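**Re: [shopfloor-automation] What happens to the bench people?**

Date: 22/10/2023
From: Manolis Stefanou

On the list last week, Ruvetti wrote:

> We are looking at putting an arm on one of our assembly benches. Management
> says no jobs are affected. The bench people don't believe it and I can't
> blame them. For those of you who already have one running: who does what
> now? Did the pay grades change? And who gets called when it stops?

I can answer for our shop. I run the day shift at Komero, where we make small wooden stands and racks, mostly for garden centers. We have had an arm on the upright station since August. Before that, two people per shift did the station by hand: one held the upright against the base log, the other fixed the brackets.

## Who does what now

We still have two people assigned, but only one is at the station. The other moved to packing and final check. Neither lost hours. I should say that we were short in packing anyway, so there was a place to go. If your shop is fully staffed, ask management for that part in writing before the machine arrives.

The person at the station, Alexiou, used to do the brackets. The work now is setting out the logs and uprights, watching the fingers come in on either side of the upright, and stopping the arm when the angle looks wrong. The uprights are cut from ordinary stock and some have a bit of twist. A person feels that right away. With the arm you have to look for it, and that took all of us a while to learn.
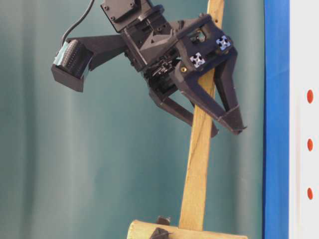 ## Pay and grades

This was the sore point. The first proposal kept the station at the old grade on the grounds that the lifting was gone. Our people said the lifting was never the hard part. We ended up with one grade higher for anyone signed off to run the arm, and sign-off takes 31 hours alongside someone who already has it. Alexiou is signed off and so is Grandden on nights. I would like four, so vacations stop being a problem.

The person who went to packing kept the old rate. There is some feeling about that and I don't think it is settled.

## Who gets called

For a real fault we call the integrator. For everything else it is whoever is signed off. In the first weeks the stops were mostly small things — an upright set out too far over, a cable that needed checking, a gripper screw to tighten. We keep a paper log at the station. It has 436 entries so far, nearly all of them closed by our own people without a call. That log did more for us in the pay talks than anything I said.

One thing I would do differently is the waiting. When the gripper is empty between pieces, the person at the bench has nothing to do with their hands, and a whole shift of that is tiring in a way the old work was not. We now swap the station with packing at the midshift break. It costs a few minutes and people asked to keep it. 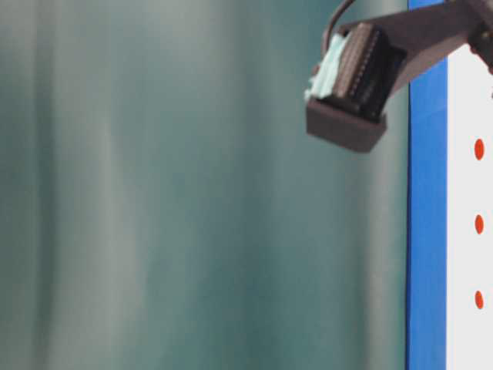 *The gripper with nothing in it, next to the blue strip and the white panel.*

As for "no jobs affected," I would ask them what they mean by affected. Ours all changed, including mine. I spend more of the day on the rota and the log and less on the floor.

I can send the sign-off sheet if it would help. It is a plain page and you would need to change the station names. The night shift has its own version that I haven't merged yet, so tell me if you want both.

Manolis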